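Kartha grasp ranking package, reviewed on a two-compartment bin

Kartha is a software package for picking from mixed clutter. It takes a single depth view, proposes candidate grasps for a two-sided gripper, and ranks them with a learned score. The method behind it, published by the Drendis group under the same name, differs from most ranking schemes in one respect: the score is trained on the outcome of the whole pick, including the lift, and objects next to the target count against it if they move. I ran it for most of November on our own cell. Souad Tawfik ran the baseline, Skidano, on the same arm.

Setup. Installation took one afternoon. The calibration routine wants 20 poses and accepts fewer without warning, which it should not. Camera drivers are pinned to an old version. The manual covers the planner interface in detail and says almost nothing about the collision margin, the one setting we changed most.

Test. We ran 204 pick attempts per method, with the object set held fixed and the layout reshuffled by hand after each cleared bin. A pick counted if the object left the bin and stayed in the gripper through the transfer move. Both methods used the same view, the same gripper and the same speed limits.

Results. Kartha completed 83 percent of its attempts. Most of its margin over Skidano came from items lying close to a neighbor. On isolated items the two were hard to tell apart, and Skidano was quicker to return a grasp. Deformed cans were the exception. Skidano tends to place its fingers by fitting a cylinder, and a crushed can is a poor cylinder. Kartha makes no shape assumption and chose tighter contact points on them.

Weak spots. Low, flat objects along a wall are still a problem. The score drops for every candidate, the planner falls below its threshold, and the system stops and asks for an operator. Lowering the threshold clears the stop and produces wall contacts. We logged 8 of these before putting the default back. Shiny metal floors also cost depth points, and the package has no fill step of its own. We used the one from Dultano.

The ablation in the paper says the neighbor term accounts for most of the gain. With that term switched off, our results moved the same way, though we did not repeat the run enough to put a number on it.

Recommended for cluttered bins with mixed shapes. For sparse bins, Skidano is enough and the license is simpler.
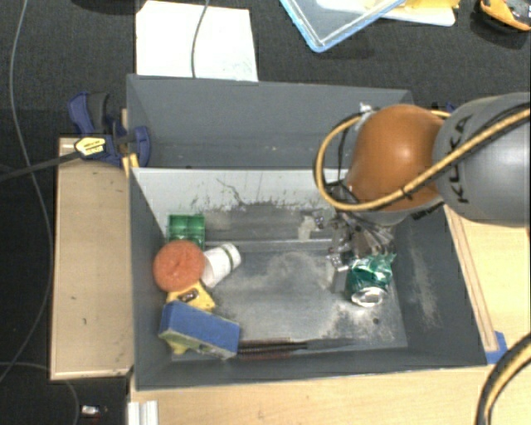

KUKA arm with the gripper at a crumpled green can, front compartment of the test bin.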